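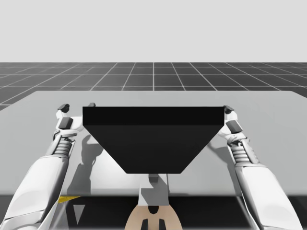 I get asked the same handful of things about growing herbs and salad on a balcony, so I've put my answers in one place. I'm Naa, I garden on a third-floor balcony that gets sun until lunch, and I kill plenty of plants too! Most of the questions are about containers, so a word on those first. I like a shape that's wide at the top and slopes in to a narrower flat bottom, like the black one held up between the two white arms, and I'll take that outline over a straight-sided box any day (the root ball slides out so much easier when you're repotting).

Naa Aidoo, updated August

What should I grow first?
Chives. Then mint, in its own pot, please – it will bully everything else. Lettuce is lovely too, but it sulks once the weather gets hot, so I sow mine in early spring and again when the evenings cool down.

Does a black pot get too hot?
It can. On my balcony the morning sun is gentle enough that I get away with it, and basil seems to enjoy the warmth. If you get afternoon sun all summer, go for something pale or tuck the dark pots behind the light ones.

How deep does the soil need to be?
For lettuce and most herbs I fill to 10 inches and stop worrying. Parsley likes more room for that long root. Tomatoes want a lot more than you think, even the little patio kinds, and I gave up on them after two summers of very expensive leaves.

Do I really need drainage holes?
Yes! I know people put gravel in the bottom and hope, and I did it too, and I drowned a rosemary that my friend Eimear Quinlan had grown from a cutting. She still brings it up. Drill holes, or keep the plant in a plastic pot inside the pretty one and tip out the water after rain.

How often do you water?
I stick a finger in up to the second knuckle. Dry down there means water, damp means leave it alone. In a heat wave that can be twice a day, and in October I sometimes forget for a week and everything is fine.

Which potting mix do you use?
Whatever bagged mix the garden store has, with a few handfuls of compost stirred in. Don't dig up soil from the yard for pots, it packs down like a brick.

My basil has gone leggy. Is it too late?
Probably not. Pinch it back to just above a pair of leaves and give it a week or so. Put the tops in a glass of water on the windowsill and you'll likely get roots on those as well.

Will you come and look at my balcony?
I wish I could, but I have a day job. Send me a photo with a note about which way it faces and I'll try to answer on Sunday, when I do my mail with a big pot of coffee.

Contact Naa | © Naa Aidoo, all rights reserved | Back to top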